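3.2 作業セルの運用規則と記録様式

双腕セルによる小物整列作業では、対象物の扱いを作業者の判断に任せると、試行ごとに初期条件が変わり、後の比較が難しくなる。本研究では実験に先立って運用規則(以下、Mudar規則)を定め、すべての試行に適用した。本節では、筆記具を対象とする作業を取り上げ、規則の内容とその根拠を述べる。

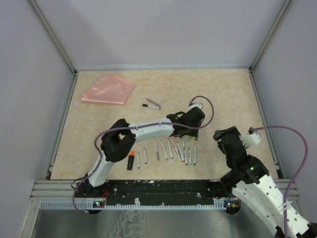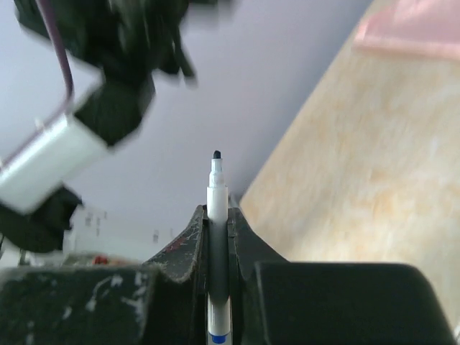

図4 筆記具を対象とする作業。上:固定カメラによる作業台。下:手先カメラによる把持中のマーカー。

Mudar規則は、配置、把持、配線、記録の4項目からなる。以下、この順に説明する。

配置に関する規則では、対象物を置いてよい範囲を作業台の上面に限り、前縁の梁およびその下のレールに物を載せることを禁じた。筆記具の向きは厳密にはそろえず、隣どうしが近接した状態も許容する。先行して行った予備試行では、等間隔に並べた条件だけで調整した把持計画が、近接した対象に対して指の進入余地を確保できない例が見られた。このため、間隔のばらつきは誤差として除かず、条件の一部として残すこととした。袋などの収納用品は台上に置いてよいが、その位置は試行の開始前に記録し、試行中に人の手で動かしてはならない。

把持に関する規則では、指の当たる位置を軸の胴部に限定し、筆記具の先端をつかむことを認めない。キャップのない筆記具を扱う場合には、先端が指や他方の腕に触れない姿勢を経路計画の制約として与える。一方の腕が対象を保持している間、他方の腕は待機姿勢をとるか、あらかじめ定めた離隔を保って動作する。離隔は手先間で51 mmとし、これを下回った時点で両腕を停止させる。停止後の再開は自動では行わず、作業者が台上の状態を確認してから手動で指示する。

指の表面の傷や塗装の剥がれは、それだけでは交換の理由としない。ただし、接触面の摩耗は摩擦係数の変化を通じて把持の成否に影響しうるため、300試行ごとに接触面を点検し、結果を試行番号とともに残す。Onuohaセルでの運用では、指を左右同時に交換することも規則に含めた。片側だけを新品にすると、閉じたときの中心がわずかにずれ、校正値をそのまま使えなくなるためである。

配線に関する規則は、腕に沿わせたホースとケーブルを対象とする。ホースは腕の全可動域で張りが生じない長さを確保し、余長は輪にして逃がす。余長が大きすぎると台上の対象物に触れるおそれがあるので、始業時に両腕を低速で動かし、ホースが対象物の領域に入らないことを目視で確かめる。固定箇所を変更した場合は、同じ確認をやり直す。

記録に関する規則では、固定カメラと手先カメラの映像、関節角、指の開度を共通の時刻で保存する。固定カメラの映像では、手先の直下にある対象物が腕に隠れることがある。一方、手先カメラは保持中の対象の細部をとらえるが、台全体の配置を知るには適さない。したがって、成否の判定には双方の映像を用い、いずれか一方しか残っていない試行は集計から除外する。判定者は、保持の有無と置かれた位置をそれぞれ独立に記入し、両者を合わせた評価点は付けない。

以上の規則を適用した620試行について、AstbyセルとOnuohaセルの記録を同一の様式で整理した。様式の項目名はJoltine形式の作業記録に合わせたが、停止後の再開に関する欄は同形式に存在しないため、新たに追加した。この欄には停止の要因、確認の内容、再開までの時間を記入する。要因が特定できない場合は推定を書かず、「不明」とする。

規則の改訂は、試行のまとまりの途中では行わない。実験中に不備が見つかった場合は次のまとまりから改訂版を適用し、各記録に版番号を付した。版の異なる記録を合わせて解析する際の扱いは3.3節で述べる。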